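Bindum house rules: how we log simulated home runs

Hello! I'm Tetteh Atinga and I look after the Bindum set, the simulated household part of the Lerkent project. This readme covers the rules for recording and labelling a run. If you only want the file layout, skip to the bottom.

Version: 4
Updated: Feb 2, 2026

1. Before you start a run

Pick your room from the Crichton list and leave the furniture where it loads. I know it's tempting to shove a chair out of the way (I've done it), but then your run can't be compared with anyone else's.

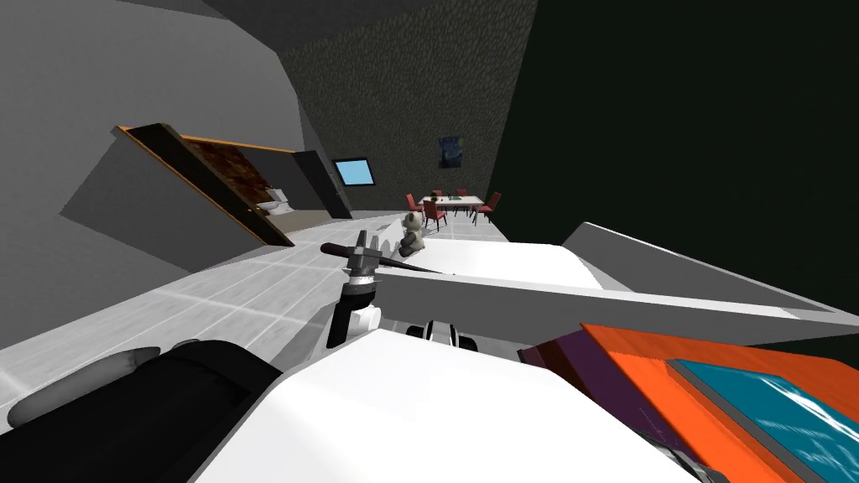 Naming the target is the bit people skip, so please write it down before the arm moves, in plain words. "Thing on the counter" won't do. For a view like this one I'd want "small teddy bear, sitting on the white countertop", and I'd leave the table and red chairs in the background out of the target line altogether. A tilted view is fine too, don't level it afterwards! We keep the camera angle exactly as it was logged.

2. Speed and clearance

Drop to the slow setting once the gripper is near anything it could knock. The limits live in the Pumness config file, and if you change one, put the old value in your notes as well. Two people should read the notes before a run is merged, and neither of them can be you, sorry.

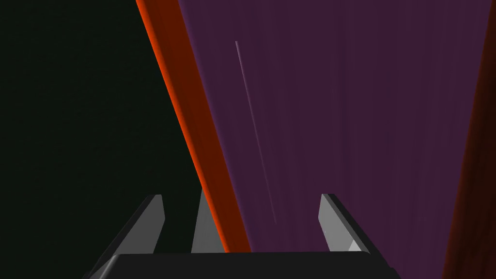 Close-up views get their own label, "near", and they're where most of our arguments start. My rule is to label only what you could defend from that view alone. With the fingers up against a big purple surface and an orange-red edge running down between them, I'd write "purple surface, orange-red edge, object unknown" and stop there. If another view in the same run settles it, add the name in the run notes and leave the view label as it is.

3. Stopping a run

Stop if the arm touches anything you didn't name. Keep the log, tag it "stopped" and carry on with a fresh one. Please don't delete the bad ones, I use them all the time.

Layout

runs/ one folder per run
notes/ plain text, same name as the run
config/ Pumness limits, don't rename
old/ anything from before July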